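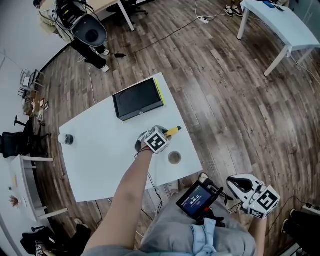 ## Kelechi Wike on the Fokeo project

Kelechi Wike is in the second year of an engineering course and leads the student group behind Fokeo, a project to teach a robot arm to clear a table. Most of the work so far has been done by hand. Students sit at a white table with a gripper in each hand and move small items from place to place, and the movements are recorded for training.

"People come along expecting to drive a robot," Wike says. "For the first month you're mostly picking up a bottle and putting it down again."

The grippers carry white cubes printed with black-and-white markers, which the tracking software uses to work out where each hand is. A small screen in front of the person sitting down shows a timer. Wike says the timer was put in after some early recordings ran on far too long.

"We had one where someone was having a conversation about lunch. The gripper was just hanging there. We threw out a whole afternoon of that."

The group has 2415 recordings it is happy with, out of 2980 made. The rest were dropped, usually for a lost marker or a slip. Wike would like another 400 before the end of April, mainly with cups and bottles lying on their side.

"A bottle standing up is easy. On its side it rolls, and then you chase it, and the chasing ends up in the data as well."

Sessions are open to anyone on the course. New members get a short run-through and then work in turns - Wike asks people to swap after 3 sets, as wrists get tired and the movements become sloppy. Cables are the other complaint.

"You learn to sit so the cable falls off the front of the table. If it goes across the top it knocks things."

The first trained version was tried on an arm called Zukow. It managed the cup on most attempts and did badly with anything thin, such as pens. Wike puts that down to the recordings, where students hold pens at all sorts of angles.

"It copied us. We weren't consistent, so it wasn't either. We're doing the pens again."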